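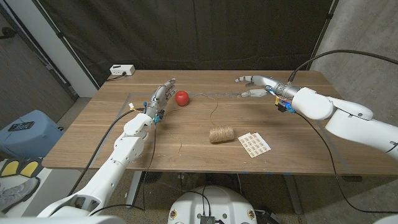

Nurevano business current account: review after a year

I run a small upholstery supplies firm in Clatidstead and moved our banking to Nurevano last July, after our old bank closed its branch and put up the monthly fee. We pay 53 suppliers and staff in a normal month, take cards and transfers, and have an overdraft we rarely touch.

Opening the account took longer than the website says. They wanted proof of address for both directors, then asked for the same papers again because the first lot had been filed under the wrong company. Cuiping Lei in the business team sorted that out and has been our contact ever since. Having one name to ring is worth a good deal to me.

Day to day the account is fine. Payments go out quickly, the app shows pending items clearly, and you can set it so that anything over a chosen amount needs a second director to approve it. We use that for every new payee. The feed into our bookkeeping software dropped out twice in the year and had to be reconnected by hand, once in the middle of a VAT return.

Charges need watching. The monthly fee is modest, but cash deposits are charged by value and foreign payments carry a flat fee plus a margin on the rate. Over the year we paid £731 in all, against £1,887 at the old bank. Most of the saving came from the overdraft, where Nurevano charges only for what you use -- our last bank took an arrangement fee every spring whether we used it or not.

I also looked at Ultach, which pays a little interest on balances but doesn't lend to firms our size, and at Xiao, which has no cash deposits at all. Either might suit a business that works entirely online.

My main complaint is the fraud checks. A payment to a supplier we had used for months was held for 2 days, and the helpline could only tell me it was under review. The supplier was good about it. I would still like to see a time limit in writing, and the terms don't give one.

Four stars out of five. We are staying for now, and I'll look again when the overdraft comes up for renewal.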